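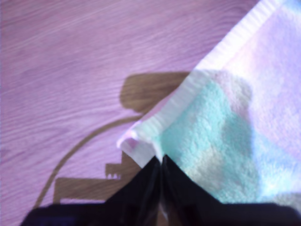
Hems shrink at a different rate from the terry they finish. I have been meaning to write that up since December, when I re-did the linen cupboard and found that most of our hand towels no longer fold square.

Terry is a loop pile on a ground weave. The border has no loops, so it is thinner and smoother, and on cheaper towels it is often woven from a different yarn. After enough hot cycles the border pulls in, the end of the towel gathers, and the corner starts to turn back on itself. Fold it in thirds like that and the stack leans.

My test batch was 13 towels: the white and green ones we bought from Lecomte, plus a few older Satent ones in grey. I washed them on warm with half the usual detergent and no softener. Softener coats the loops and cuts absorbency, and it does nothing for the hem. Spin was set at 2,000 on the dial, which I would not repeat. High spin sets creases into the border that are hard to get out later.

The method I have settled on:

Take the towel out while slightly damp. Hold the two corners of one short end and pull sideways, firmly, until the border lies straight. Do the other end.

Lay it flat on a table with the border running away from you. Press any curled corner down with the side of your hand and work toward the middle.

Fold lengthwise in thirds, then in half. Put the folded edge to the front of the shelf.

Ginette Lacroix suggested ironing the borders only, on the cotton setting, keeping off the pile. It works on the Satent ones. On the Lecomte ones the curl was back after the next wash, so I have stopped bothering.

Line drying gives a straighter hem than the dryer but a harsher pile. My compromise is ten minutes of tumbling on low, then the rack in the laundry.

Bath sheets are still to do. The border on those is wider, and I expect the pull to take two people.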